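About the Ritcombe Workshop

The Ritcombe Workshop is a shared space for members who build and program robots at home or on our benches. It occupies 1442 square feet in the former Gunawardena building and has 171 members.

Our main shared project is Urov, a two-arm tabletop cleanup build.

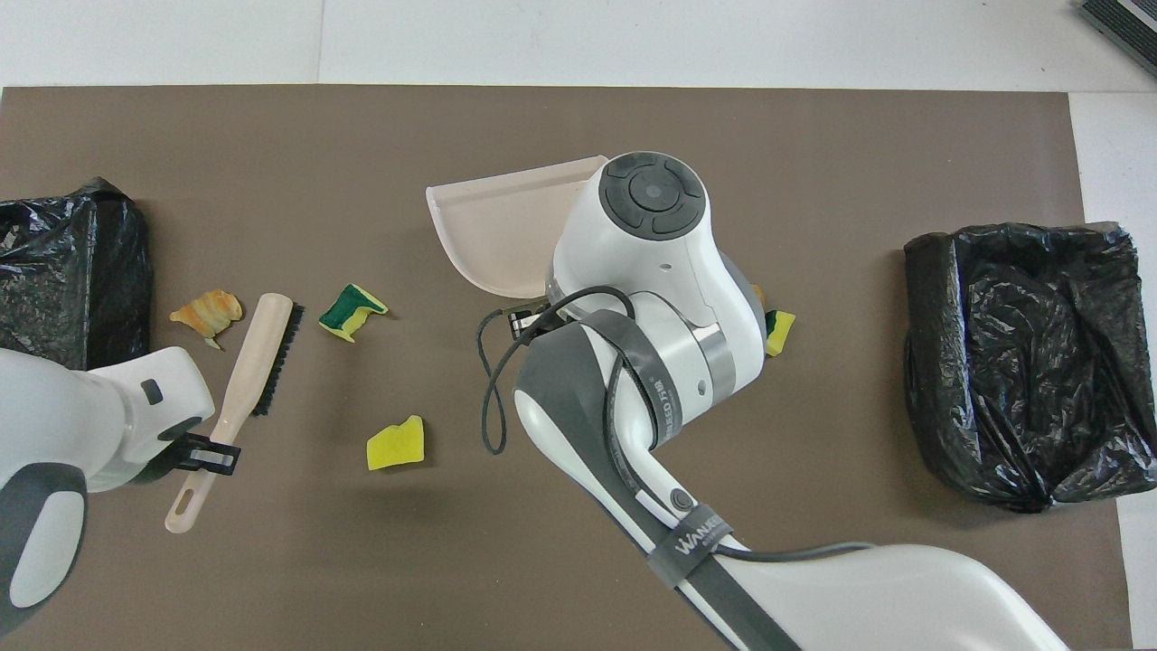
Urov at the bench with brush and dustpan.

Members write and test the software in teams of up to nine. Bread and pieces of sponge serve as the standard debris, with a lined bin at each end of the table. Work is recorded in Osico, the workshop's own logbook, which now holds 300 entries.
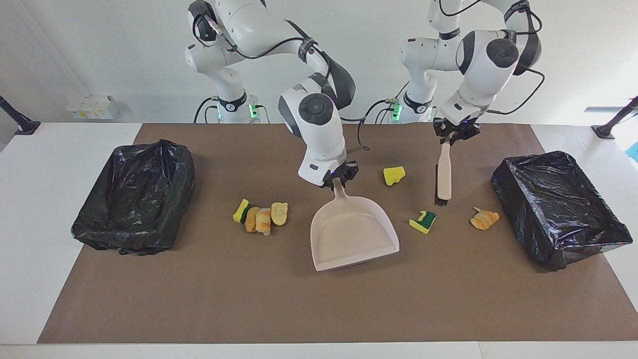 Membership and Access

Membership is open to adults. New applications are reviewed each May.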